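Grokotdale Water Service: Hard Water and Softener FAQ

How hard is the water in Grokotdale?
The Nadano wellfield supplies most addresses and delivers water at 20 grains per gallon. Addresses on the Cida main receive blended water, which is softer and varies with the season. Your bill lists the source under "Supply zone."

Is hard water a health risk?
No. Hardness is a measure of dissolved calcium and magnesium. It affects scale, soap use and appliance life. It is not regulated as a contaminant.

What setting should I use on my softener?
Enter 20 for the Nadano zone. If your softener has no separate iron setting, add 3 to the hardness number. Cida customers should test at the tap in January and again in summer, then use the higher result.

My softener asks for hardness in parts per million. How do I convert?
Multiply grains per gallon by 17.1. A reading of 20 grains is 342 parts per million.

How often should the unit regenerate?
Metered units work this out from water use. On timer units, divide the rated capacity in grains by your daily load (gallons used per day times hardness) and round down to whole days. Set the cycle for 2 a.m. or another hour when no water is drawn. Most units pass untreated water while regenerating.

Can I discharge brine to a septic system?
Check your permit first. Parcels on Moussa Road fall under the groundwater overlay and need Form 2917 before a softener drain is connected. Parcels on public sewer do not need the form.

Why is there white film on my cups and pans after I installed a softener?
Old scale in the water heater and branch lines can break loose for several weeks. Flush the heater and clean the faucet aerators. If the film wipes off with vinegar, it is mineral scale. If it does not, the glass or glaze may be etched, and etching is permanent. Reduce the detergent dose; soft water needs less of it. 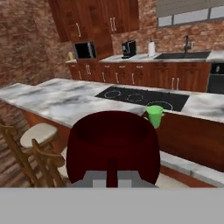

Should the kitchen cold tap be softened?
This is a matter of preference. Many households leave the kitchen cold line on the unsoftened side to keep sodium out of drinking and cooking water. A plumber can add a bypass branch ahead of the unit. Ice maker lines are usually taken from the same branch.

What water pressure does a softener need?
Static pressure at our meters in the Nadano zone is 58 psi. Compare this with the operating range on the unit's data plate. A large drop across the softener usually points to a clogged resin bed or a partly closed bypass valve.

Do you test samples from private wells?
Yes, for hardness, iron and pH. Bottles are available at the front counter. Fill the bottle from an unsoftened tap after running the water for 3 minutes, and return it the same day before 4 p.m.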